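Hand-held gripper comparison, progress report
To: Griet Brouwer, Rosmont
From: Revathi Kurian
April 6, 2023

1. Where we are
We have now logged 571 recordings with the hand-held grippers, against 1230 in the plan. I would not read much into the total. A good share are easy picks that any pair of jaws would manage, and they tell us little about whether the Drostero jaws deserve the higher price.

Cloth is the harder test, so most of the last stretch went there. Bevan Pryor and I disagree about how to score it. He wants to pass any run where both corners are held. I think that is too generous, as a corner bunched up in the jaws is a poor start for folding.

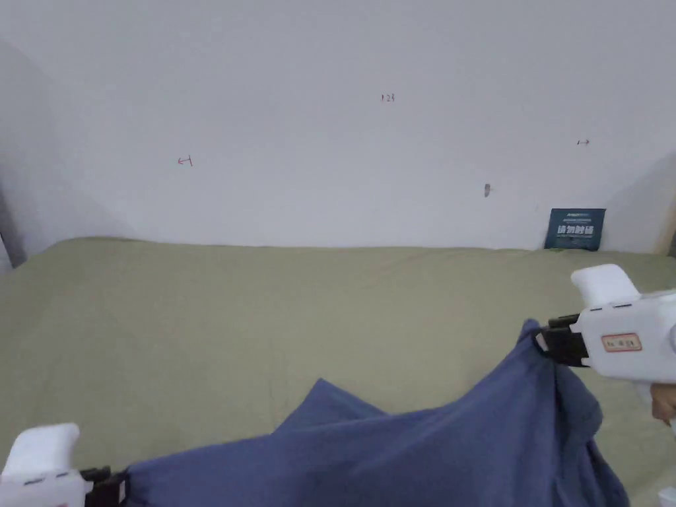 Two-handed hold on the blue cloth, with a gathered corner in the right jaws.

2. Cameras
The head view gives us both grippers and most of the cloth, but small slips at the jaws are hard to judge from it. The gripper view is better at the fingertips and takes in a lot of the room. Its drawback is that the fingers fill the lower center, right where we want to see the fabric. Raelene Hoani says the software can work around this. I have yet to see it done on our own recordings.

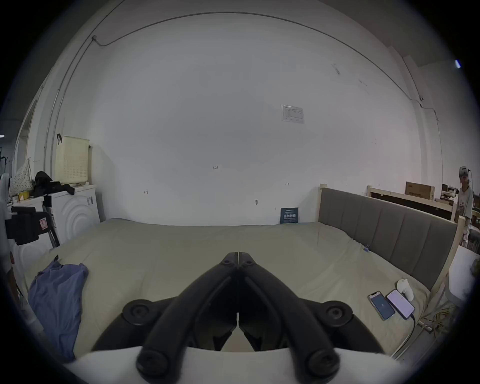
3. Money and requests
Spending stands at $3912. I am asking for 30 more hours of operator time and nothing else. Please hold the order for the second Drostero set until the cloth runs have been scored again by someone other than Bevan or me. Kirsty Tipoki has offered, and can start once we agree on what counts as a pass.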